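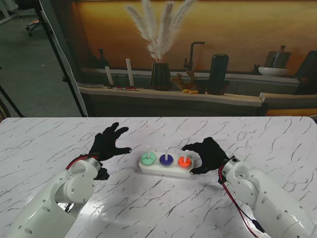 Hi, and welcome to the Gesdale Robotics Club! I'm Geert Michiels, I teach math at Gesdale during the day and run the club after hours, and I still get a little too excited every time the arms power up. We work with a pair of white arms with five-fingered hands on the ends (black gloves and all), and this year's project is called Poradura. It's a disc-sorting puzzle on three pegs, the sort of toy you'd give a toddler, with a green disc, a blue one and an orange-red one. Sounds easy, right? Try writing the code for a hand that has to close its fingers on a flat disc without shoving the whole base across the table. We've been at it since October and I love it.

The club started with one borrowed classroom and a box of motors. Now we have 9 students on the build team and a programming group that changes size depending on who has soccer. You don't need any experience to join. Most of our kids had never written a line of code when they walked in, and a few of them now correct mine – loudly, and in front of parents.

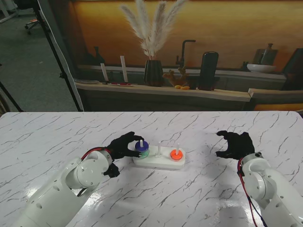
Poradura in progress: blue over green on the left peg, orange-red on the right.

We split the work by hand. One group programs the left, one group programs the right, and then everybody argues over whose turn it is to move. In the spring we take Poradura to the Flevmont Student Challenge, where the stacking has to be done with no one touching the controls. Ertürk, a machine shop here in town, helps us out with brackets and spare screws (thank you, thank you!).

Want in? The next sign-up night is 1/18/21, in the lab at the end of the science hall. Bring a laptop if you have one – we have loaners if you don't. Parents are welcome to stay and watch, and there's usually coffee.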